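Looking after timber tables and benchtops

Updated 14 Sep 2023

Most marks on a timber table come from three things: water left sitting, heat put straight down, and the wrong cleaner. The notes below cover day-to-day cleaning first, then marks, then re-oiling. They apply to solid timber and to thick veneer. If you have a very thin veneer, skip anything that mentions sandpaper.

Find out what finish you have

Put a drop of water on a spot that doesn't show, such as the underside of an overhang, and leave it for 8 minutes. If it sits up in a bead, the surface is sealed with varnish, lacquer or polyurethane. If it soaks in and leaves a darker patch, you have oil, wax or bare timber. The patch will dry out.

Sealed tables are easier to live with but harder to repair, as a scratch through the coating usually means recoating the whole top. Oiled tables mark more readily and can be fixed a bit at a time.

Everyday wiping

Use a soft cloth wrung out well, with a small squirt of dishwashing liquid in a bucket of warm water. Wipe along the grain, then go over it again with a dry towel. The drying matters more than the washing. Don't spray cleaner directly onto the table, because it collects in joints and around any screw holes or cable holes and swells the timber there.

Leave these in the cupboard:
Vinegar - dulls oil and wax finishes over time.
Bleach and bathroom sprays - can strip colour in patches.
Melamine sponges - they are a fine abrasive and will take the sheen off.
Silicone furniture polish - looks good for a day, then causes trouble when you want to refinish.

Cloths and towels

Old bath towels cut into quarters are as good as anything you can buy. Wash new coloured ones on their own a couple of times before they go near pale timber, as a damp dark towel left overnight can leave dye behind. Skip the fabric softener too. It coats the fibres and they stop picking up water.
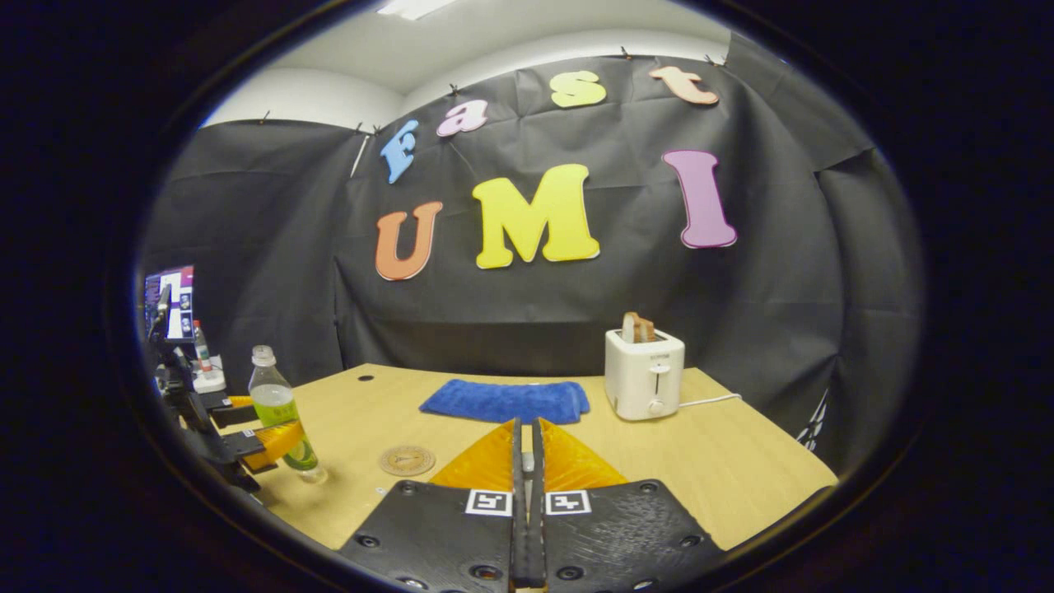
Hang them up after use. A cloth folded while damp goes sour quickly, and a quick rinse won't get the smell out. A hot wash with half a cup of washing soda will usually do it.

White rings

A white ring is moisture trapped in the finish. Fresh ones often go on their own in a day or two. If not, lay a dry cotton tea towel over the mark and run a warm iron over it, no steam, for a few seconds at a time. Lift and check each time. On an oiled or waxed top you can also rub in a little petroleum jelly, leave it overnight and wipe it off in the morning.

Black marks

Black means water has got through to the timber itself, or that something made of steel has been left on it wet. Oxalic acid (sold as deck cleaner or timber bleach) will lift most of them, but it takes the finish off as well, so allow for refinishing that area. Wear gloves and eye protection, follow the label, and rinse thoroughly.

Dents

Small dents in solid timber can be steamed out if the fibres are only crushed and not cut. Wet the dent, cover it with a damp cloth, and touch it with the tip of a hot iron. Repeat until it rises. Let it dry overnight before sanding.

Re-oiling

Do an oiled table once a year, or when water stops beading. I do ours in April, when it's neither too hot nor too damp.

1. Clean the top and let it dry overnight.
2. Sand lightly along the grain with 240 grit. Go easy on rounded edges, where it is easy to take off too much.
3. Vacuum, then wipe with a barely damp cloth and let it dry.
4. Put on a thin coat of oil with a lint-free rag.
5. After 13 minutes wipe off everything that hasn't soaked in. Be thorough, as leftover oil goes sticky.
6. Leave it overnight and do a second coat.
7. Keep everything off it for 4 days.

The timing is for the oil I use, so go by the tin if yours says something else.

Oily rags can catch fire by themselves when scrunched up. Lay them flat outside on concrete until they are stiff, or soak them in water and seal them in a metal tin before they go in the bin.

Theophilus Amoah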